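Chapter 11
Clearing and Resetting a Shared Room

Learning outcomes

On completing this chapter, students will be able to assess a shared room before work begins, sort loose items by destination, manage cords at floor level, and record the finished state of the room on a reset sheet.

11.1 The scope of a reset

A reset returns a room to the condition set out in its room plan. It differs from a clean, which concerns dirt, and from a fit-out, which concerns what the room should contain. The three are often booked together and charged separately. At the Brira Centre, whose records are used throughout this unit, 27 rooms are reset between bookings, each from a single-page plan kept inside the door.

Doaa Tawfik, in her training notes for the Centre, divides a reset into floor, surfaces and furniture, taken in that order. Floor items are dealt with first so that furniture can be moved without catching a cord or crushing a container. Rubbish is bagged, and recyclable bottles are kept apart from it. Anything that may belong to a previous hirer is labelled and held for 13 days.

11.2 Cords and outlets

A cord lying across a walkway is a trip hazard whatever its colour or thickness. Cords in use should follow the skirting board wherever their length allows. Cords not in use are unplugged, coiled loosely and stored with the appliance they serve. Tight coiling around the hand damages the conductor over time and is not accepted practice.

11.3 Reading the room

Before handling anything, the student should stand at the entrance and note fixed features, furniture and loose items separately. Room 2609 has a brick wall, which rules out adhesive cord clips; the plan specifies freestanding covers.

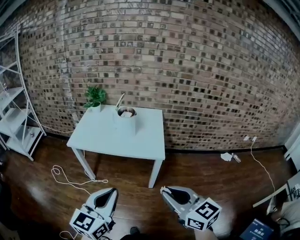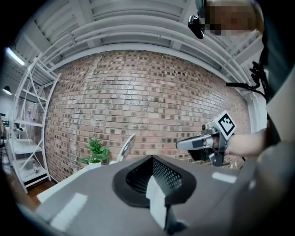
Figures 11.1 and 11.2. Room 2609, with its brick wall. In Figure 11.1, note the cords and the small bottle on the floor.

11.4 The reset sheet

The sheet is completed on site, before the door is locked. Entries are made in the following order:

1. Room number and time of entry.
2. Items removed, with destination.
3. Cords coiled, covered or reported as damaged.
4. Furniture returned to plan.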